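Section 4: Stocking the Shelf and Emptying the Bin

Read this section before opening anything. If you have already opened something, read it anyway, then count your screws.

The Sostar kit arrives as several smaller cartons in one large bin, an arrangement Olldale's packing office regards as efficient. Your job is to get the parts out of the cartons and on to the shelving in an order that makes sense to whoever builds the covers next.

4.1 Before you start

1. Stand the shelving where it will live. It can be moved later, in the sense that a piano can be moved later.
2. Check that both shelves are level. Discs roll, and they roll towards the one corner you can't reach.
3. Put the bin on the floor within arm's reach of the shelf. Leave a flat sheet of cardboard under it if the floor is painted.
4. Keep the packing list (form 1055) dry and nearby. You will need it at step 14, by which time it will have wandered off.

Note: The bin is rated for 200 newtons on the rim. Sitting on it during tea uses up most of that and invalidates the goodwill of Orestis Tzanetos, who orders the replacements.

4.2 Shell covers

5. Lay the shell covers on the top shelf in a single row, evenly spaced, with the tabs all pointing the same way.
6. Do not stack them. They nest beautifully and come apart badly, usually with a scratch along the raised lip.
7. If a cover has no place on the shelf yet, rest it on top of the cartons in the bin until one is free. Never put it on the floor. People at the Wundcombe workshop have large boots and poor eyesight. 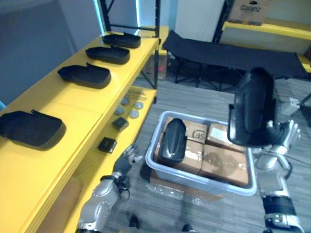
Caution: Cover edges are sharper than they look before trimming. Wear the thin gloves. The thick ones are safer, but you will drop everything.

4.3 Small parts

8. Small parts go on the lower shelf. Put the discs towards the back and keep them together.
9. Lay the rods beside the discs as a bundle. Leave the bundle alone until you need it – loose rods find the gap behind the shelf within the hour.
10. Set the blocks nearer the front, with space between them for fingers. Blocks that touch get picked up in pairs and fitted in pairs, and then Iason Tzavaras has to take the cover apart again and be polite about it.

4.4 The cartons

11. Take the cartons out of the bin one at a time. They are packed tightly, so lift the first one straight up by its sides. Pulling at the tape only gives you a handful of tape.
12. Slit the tape along the seam with the blade set to its shortest. Anything deeper goes into the parts, and the supplier, Pylypenko, has heard all the stories about how they arrived like that.
13. Keep any shipping labels until the delivery has been checked. A carton without its label is very hard to send back and quite easy to be blamed for.
14. Tick each carton off on form 1055.

Note: Allow around 9 minutes per carton the first time. The figure comes down with practice and goes up again in December, when the heating fails.

4.5 If something is missing

Look under the shelf first, then inside the carton flaps, then in your own apron pocket. Only after that should you fill in a shortage slip. Write the part name in full; "the black thing" describes too much of this kit to be useful.

Flatten the empty cartons and store them upright beside the shelving. Return the bin to the goods-in door with nothing in it, including your gloves. Cover assembly starts in Section 5.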